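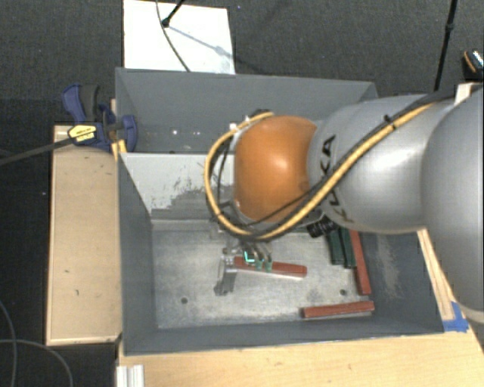

## Storing odds and ends in a deep bin

If your workshop is anything like mine, you'll have one big open-topped bin that everything long and awkward gets dropped into, and by January you can't find a thing in it. I put up with mine for years before I gave it a proper sort, and I do wish I'd got round to it sooner!

- **Lay blocks flat along the sides.** Put the longest one lengthwise against a wall of the bin and the shorter ones across the front. It leaves the middle clear for your hand, and you won't be forever scraping your knuckles (mine were a sight all last winter).
- **Don't fill it to the brim.** Two or three layers is plenty in a deep bin. Once I get to five I'm tipping the whole lot out on the floor to reach the bottom one.
- **Give it a wipe while it's empty.** Warm water and a drop of washing-up liquid, then leave it upside down overnight – grit in the corners scratches anything with a nice finish.
- **Label the outside.** I use Lurkik tape, which sticks well enough to plastic if you rub it down hard with a spoon.

My own bin is the grey one from Dera, and the lid is sold separately, which I found rather cheeky. Pillay do a deeper one if you've the room for it under the bench.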